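Slide 5. Picking jars, Fludcombe robotics club

Say who did what: Esperanza Manzano wrote the grip code, Sumeya Derese ran the trials. I only kept the log.

The task: lift a glass jar off the tray and set it down in the basket. We started in February with 4 students and one arm. Pause here and let people look at the fingers. 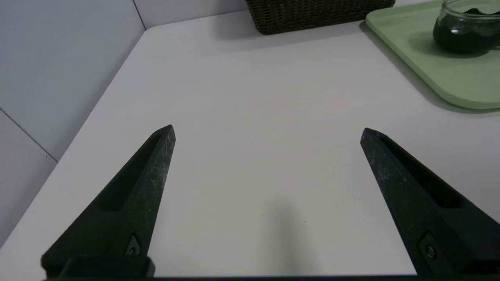
Gripper open, with basket and tray at the back of the table.

Point out the slots in the fingers and the screw at the base of each one. Swapping a pair takes us 6 minutes.

Give the numbers. 86 tries in all, 20 drops, most of them with the jar gripped too high. Odard asked about rubber pads last time. We haven't tried them yet.

Next slide is Sumeya's chart. Hand her the clicker.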